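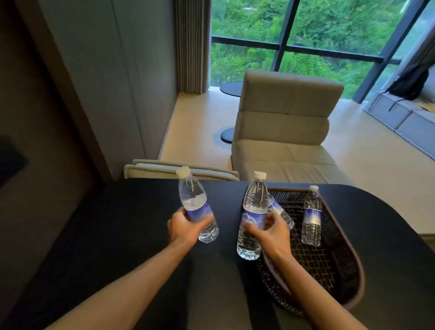
Entry 821, December, morning session
Location: garden lounge, Zarkmont building
Present: V. Lazarević, V. Dimitrov

Work continued on the water service for the Arkach visitors. The bottles are to be presented in the dark woven tray on the black table, within reach of the lounge chair. All 4 are of one type, with white caps and blue labels.

Placement was done by hand, using both hands. The curved rim holds a bottle well enough at the far corner. Bottles laid on their side take up more of the base; upright is therefore preferred. Labels should face the chair.

Mr Dimitrov proposed moving the tray to the small round side table by the window. This was not adopted, as guests will need that surface for papers.

Outstanding:
Confirm with Hodžić whether glasses are to be supplied.
Obtain 2 spare bottles of the same type from the Zimamon store.
Ms Lazarević to decide whether the grey curtains remain open during the visit.

Tray to stay on the table until the next entry. V.L.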